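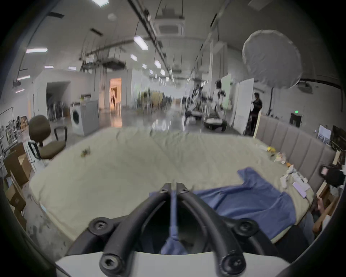

Fig. 4. Blue T-shirt spread out on the mattress.

Section 4: Folding on the Bed

If you have made it through Section 3, your laundry is sorted and you know which piles are yours. Now comes the fun part! A bed is a terrific place to fold. It gives you far more room than a dresser top, it's easy on your back if it's a decent height, and there is a built-in deadline, as you'll want to sleep there later.

This section covers T-shirts, long-sleeved tops and the Drirel drawer dividers that came in your Ziveck closet set. Pants and sweaters are in Section 5. Socks have their own page at the back, by popular demand.

4.1 Before you start

You will need:
- one load of clean, fully dry laundry
- the folding card from your set (the stiff one with rounded corners)
- the Drirel dividers, still flat
- a basket or chair for things that need ironing or mending

1. Strip the bed down to the mattress, or pull the comforter up smooth and tight. Both work. On a bare quilted mattress the cloth grips a little and stays where you put it, and I love that for slippery shirts.

2. Move small things out of the folding area. Remotes, cards, toys and the like can go along the headboard side if you don't have a nightstand, but leave yourself a clear patch at least two shirts wide.

3. Brush off any crumbs, bits of leaf or grit with your hand or a dry cloth.

CAUTION: Check for pens, lip balm and anything else that can leave a mark before you lay down light-colored clothes.

4. Stand on the long side of the bed, with your basket on the floor by your stronger hand.

Note: If your mattress cover is creased, don't worry about smoothing every wrinkle. A quick tug at the nearest corner is plenty.

4.2 Laying out a T-shirt

5. Pick up the shirt by the shoulders and give it one good shake. One! Saulius Lill, who tested these pages with his whole family's wash, shook every shirt five or six times and was worn out before the second pile.

6. Lay it face down with the neck pointing away from you. Let it land however it lands, then fix one part at a time: hem first, then the sides, then the sleeves.

7. Take a pinch of cloth at the hem and pull gently toward you until the body lies flat. If a fold bunches up, lift just that part and set it down again.

8. Straighten the sleeves so they point out to the sides. A sleeve that angles up is fine for now, and step 10 takes care of it.

CAUTION: Don't pull on the neckband to get a shirt flat. It stretches, and it won't go back.

4.3 Folding with the card

9. Place the folding card in the middle of the back, with its top edge just under the collar.

10. Fold one side in over the card, and turn the sleeve back on itself so it lies inside the edge. Do the same on the other side. You should have a long, even strip with the collar at the top.

11. Slide the card out from the bottom. Go slowly with thin cotton.

12. Bring the hem up to just below the collar, then fold in half again. The finished shirt should stand up by itself on its folded edge. When it does, it's a very good feeling!

13. If it flops over, it is folded too loosely. Open the last two folds, press the air out with the flat of your hand and try again.

Note for long sleeves: fold the side in first, then lay the sleeve straight down along the strip. Long sleeves turned back the short-sleeve way make a lump in the middle.

Note for big sizes: the card is 23 cm wide. For shirts that come out too tall for the drawer, fold in thirds at step 12.

4.4 Filling the drawer

14. Pop the Drirel dividers open and press down along the creases until they click.

15. Set them in the drawer from front to back. A standard Ziveck drawer holds 21 shirts standing on edge. Eleven or so leaves it half empty, and in that case you should close up the row with a divider so nothing slides.

16. Load the shirts with the smooth fold facing up. Arrange by color, by sleeve or by how often you wear them. Elīna Lill sorts hers by "nice" and "painting the fence," and I have started doing the same.

17. Put anything that didn't pass your own inspection in the mending basket. Don't put it back in the drawer and hope.

CAUTION: Never overfill. If you have to push down with your palm to close the drawer, take two shirts out. The runners are rated for even loads and will bend at the back first.

4.5 If something isn't working

Shirts come out crooked. The card is probably not centered. Line up its top corners with the shoulder seams.

Folds fall open overnight. The cloth may still be a touch damp. Let it air over a chair back for an hour and fold again.

You keep running out of bed. Fold in batches, and put each batch in the drawer before you start the next. It makes a surprising difference.

The card has a bent corner. Press it under a heavy book. New cards can be ordered under part number 500 and fit all Ziveck sets, including the older Lurkach ones.

4.6 Afterward

18. Bring back whatever you moved in step 2, and check the gap along the headboard for stray socks.

19. Store the card flat in the drawer, under the dividers.

Continue to Section 5, Pants and Sweaters.

Section 4 revised Wed 3 April. Text by Francine Chan, with thanks to Dace Butkienė for the long-sleeve note.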